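The badminton club at the Odby hall plays every Thursday, and its 223 members get through plastic shuttlecocks faster than anyone likes to pay for. Last season the bill came to 351 tubes. Most went in the trash with some play left in them.

This year the used ones are sorted before they are replaced. It takes a table, a bin and some patience. 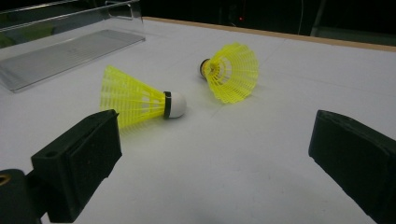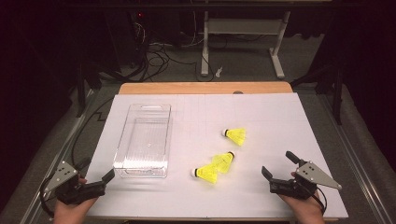
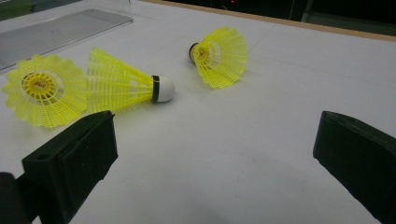
Yellow nylon, on a white table.

Nylon shuttlecocks fail in two places. The skirt goes first – a rib snaps, the mesh folds in, and the flight starts to wobble. Lay one on its side on a white surface, where the thin yellow ribs stand out, and a break is easier to find. Then check the base for dents and press the band where it meets the skirt. If it shifts, the shuttlecock goes to practice use only.

Good ones go back in a clear bin with the open ends all facing the same way. Stacking them too tight bends the rims, and a bent rim stays bent through a cold November in the equipment closet.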